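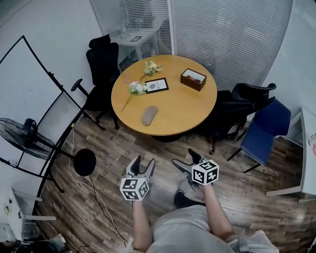 Unser kleines Besprechungszimmer in Plesow wird für die Sommertreffen hergerichtet, und ich muss sagen, es macht mir richtig Freude. Marjatta Eskola hat im Mai den Anstoß gegeben, seither wird gerückt, probiert und wieder zurückgerückt. Auf dem runden Tisch liegen jetzt die beiden künstlichen Blütenzweige – der mit dem langen, dünnen Stiel ist mir der liebste – und daneben steht das braune Holzkästchen. Ob die Zweige noch in eine Vase kommen, darüber sind Teemu Koskela und Bảo Kim sich herzlich uneinig. Auch der blaue Polsterstuhl darf bleiben, so schön er neben den schwarzen Bürostühlen aussieht.
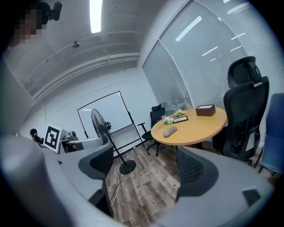
Wann kann man den Raum nutzen? Ab dem 4. Juli 2002, Anmeldung wie gewohnt bei Trefor Bellis unter der Durchwahl 43. Wer zu Hause noch eine hübsche Vase übrig hat, nicht zu hoch bitte, bringt sie gern einfach mit.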